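Thread on how Katness, the streaming drama, credits its cast. The rules changed between seasons one and two and the fan wikis mix them up.

Season one used a flat alphabetical list. Anyone with a speaking line in an episode was in it, leads included.

Season two split the list. Main cast goes in the opening titles, guests at the end, and co-stars go on a separate card after the guests.

Sebastião Sampaio plays Ngau in both seasons. He is alphabetical in one and main cast in two, so he gets a title card in episodes where he has no scenes.

That is why his episode count differs by source. Credited episodes and on-screen episodes are separate figures. Pick one and label it.

The Durevberg shoot in November added 32 day players. Most are uncredited — no lines, no card.

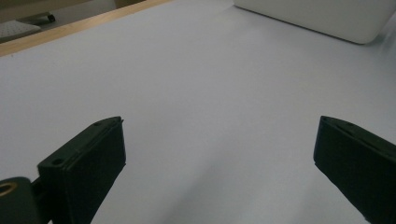
Voice roles follow a third rule. The radio announcer is credited only in the episode where he is first heard, even though the same recording comes back later.

My spreadsheet has 247 credit entries so far, all typed from the end cards and none from press kits. Corrections welcome if you give the episode and the timestamp.

Season three is next, once the dubbed versions are sorted out.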